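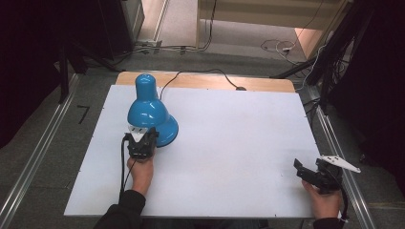
A travelling panel exhibition is a display of text and reproduced images, mounted on portable boards or fabric and lent in turn to a series of host venues. It differs from a touring loan exhibition in that it normally contains no original objects, and can therefore be shown in libraries, church halls, schools and university foyers that have no secure cases or climate control. Lighting is left to the host. Where no track lighting exists, ordinary domestic fittings are used, and a tilted desk lamp with a bell-shaped shade, like the blue one standing on the white board, throws a pool of light in one direction and leaves the rest of a panel comparatively dim. Hosts are for this reason usually advised to light panels from two sides or to rely on the general lighting of the room.

The form is used mainly for social, religious and legal history, where the source material is largely written and reproduces well. Common subjects include land tenure, mission history, migration, the abolition of forced labour and the history of particular denominations.

Components

A typical set consists of upright panels, a title panel, a host manual and a comments book. Panels are either rigid or rolled. Rigid panels are printed directly on board and hung or leaned. They keep their shape but are bulky and easily damaged at the corners. Rolled panels are printed on fabric or film and drawn up from a base. They pack into a smaller space, although the lower edge tends to curl after repeated use.

Several proprietary systems are in use. The Csonka frame is a folding metal grid to which rigid panels are clipped, and can be put up without tools. Pretex is a woven polyester printed by heat transfer and kept taut by a rod at top and bottom. Both systems take the same panel width, so that a damaged fabric panel can be replaced with a rigid one during a tour.

Text and layout

Panel text is short. House style at most lending bodies sets a limit of 100 words for the main text of each panel, with captions counted separately. Quotations from historical documents are given in modern spelling unless the spelling is itself under discussion. Translations are credited on the panel and not in the manual alone.

Type is set in dark ink on a pale ground. Pure white is avoided in fabric sets, as creases show more strongly on it. A blank margin is left at the foot of each panel, where text would fall below comfortable reading height for a standing adult. 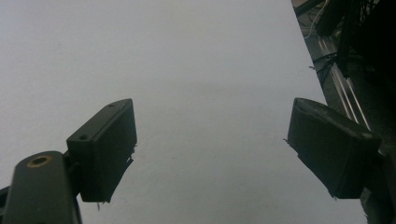 Pale, smooth surface with a straight edge.

The order of panels may be fixed or open. A fixed order suits a chronological subject but requires a room in which visitors enter and leave by different doors. In an open order each panel must make sense alone, and some repetition of names and terms is accepted.

Circulation

Sets are lent for periods of two to six weeks. The lending body keeps the booking calendar, and the outgoing host is responsible for sending the set to the next one. Transport is normally charged to the receiving host. A condition sheet travels with the crates and is signed at each handover. Disputes over damage most often concern marks not entered on the sheet at the previous venue.

The Flullmont circuit is a frequently described case. It was set up to lend one exhibition on glebe land and tithe payments, compiled by the historian Joris Boersma from parish terriers and court papers. The exhibition was later divided into two smaller sets, known as Set 1 and Set 2, so that village halls could take part. Over 2,000 comment slips were returned during the life of the circuit, of which 311 supplied additional information on local fields, boundaries or families. These were indexed by parish and are held with the working papers.

Reception

Attendance is difficult to establish, since most host venues are open to people who have come for other purposes. Comments books are the usual substitute, but they over-represent visitors with a prior interest in the subject. Predeck's survey of host manuals found that few gave any instruction on how visitors should be counted, and that the methods used could not be compared between venues.

Criticism of the form has concerned its reliance on text, the small number of sources that can be reproduced and the difficulty of correcting errors once a set is printed. Corrections are generally made by overlay labels. Where the subject involves a living community, lending bodies increasingly send draft panels to representatives of that community before printing, and the names of those consulted are listed on the title panel.

See also

Touring exhibition
Interpretation panel
Glebe terrier
Museum loan box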